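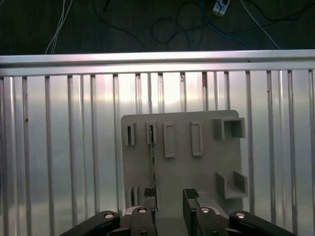 Katumell is a fan-made cleanup tool for the life simulation game Villca. It scans a saved town, lists characters that no longer have a home, job or family tie, and offers to delete them. Its download page says it "repairs" slow or unstable towns. That claim has been repeated on most fan sites for the game, and the evidence for it is thin.

Background

Villca stores each town as one folder. Characters who move out, die or are replaced by the game's own service workers are not always removed from it. Players call the leftover entries "strays." The two towns that come with the game, Marnden and Emville, contain strays before anyone has played them. Marnden has 15 and Emville has seven, going by Katumell's own first scan.

The idea that strays harm a town is older than the tool. It seems to come from early forum posts about a crash on loading Emville, which was later traced to a missing door object. The advice to clear out strays stayed in circulation anyway, and Katumell was written to make it easier to follow.

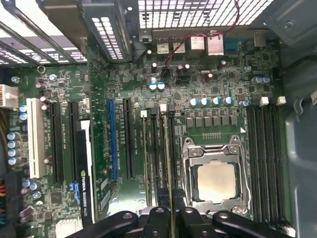

Carla Wenholt
Contributing editor, game tools and mods

How it works

The user picks a town folder and runs a scan. Each stray is shown with its name, last known job and a color: green for safe to delete, yellow for doubtful, red for keep. The help file does not say how the colors are decided. Users who have compared results report that the same character can be yellow in one scan and green in the next, with no play in between.

Deleting a character removes its main record. Versions before the fourth left behind memories and friendship scores that pointed to the missing character, and this could stop a household from loading. The current version is said to remove these as well. It does so for family ties and friendships, but gossip entries are still left in place.

The tool makes a backup before its first deletion only. Later runs overwrite nothing and save nothing, so a player who cleans a town twice can go back only to the state before the first run.

Claims about speed

The download page states that a cleaned town loads "up to twice as fast." No test method is given. The most detailed test by players used a copy of Marnden filled with 400 strays, far beyond what normal play produces, and found a small gain in loading time and none during play. A second test with 100 strays found no difference at all. Neither test was repeated on other computers, so they do not settle the matter, but they offer little support for the page's wording.

Reports of fewer crashes are harder to judge. Many of the players who posted them had also removed old mods or reinstalled the game on the same day.

Reception

Katumell is widely recommended, often by people who have used it once. Its layout is clear, and the list of strays is useful to players who want to see what a town contains. Several modders suggest using it for that purpose and leaving the delete button alone.

See also

Service workers in Villca
Empty town templates
Town folder backups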